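Stedov Launches Iter Cable Kit for Shared Work Tables

TOSAU, April 21, 2022 – Stedov, a supplier of fittings for workrooms and offices, today announced Iter, a kit for keeping cables in order on shared work tables. The kit goes on sale in August through the company's own store and through the office supply chain Fawzy.

Iter contains adhesive clips, reusable fabric ties, write-on tags and an under-table tray. The clips hold a cable along the back or side of a table so that the plug end stays within reach when it is not connected. The tray screws to the underside and takes a power strip along with any extra cable length. All parts come in white, gray or black.

The company developed the kit after a survey of 508 customers who had bought tables from it. Of those who answered, 73 percent said that loose cables were the first thing they would change about their work area. Many wrote that they had tried household tape or string and given up when equipment had to be moved.

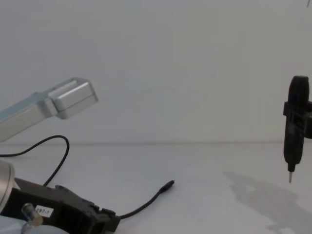
Black cables on a white tabletop, one with its connector plug lying on the surface.

The clips are made to be lifted off and put back. Each has a hinged top that opens with a thumb, so a single cable can be taken out while the others stay in place. The adhesive pads can be removed from painted, laminated and metal surfaces, and replacement pads will be sold separately. Stedov recommends wiping the table and letting it dry before the pads are applied.

Iter will be offered in 3 sizes, for one, two or four tables. The two smaller sizes ship in flat boxes with a printed sheet of suggested layouts. The largest also includes a second tray and extra tags for rooms where several people use the same equipment.

Stedov will make a first run of 999 kits. Orders placed before the end of August will ship from the Tosau warehouse at no charge. Schools and workshops that need larger quantities can ask for a quote.

About Stedov
Stedov makes and sells tables, shelving and fittings for workrooms, classrooms and offices. The company is based in Tosau.

Press contact: Stedov Press Office, Tosau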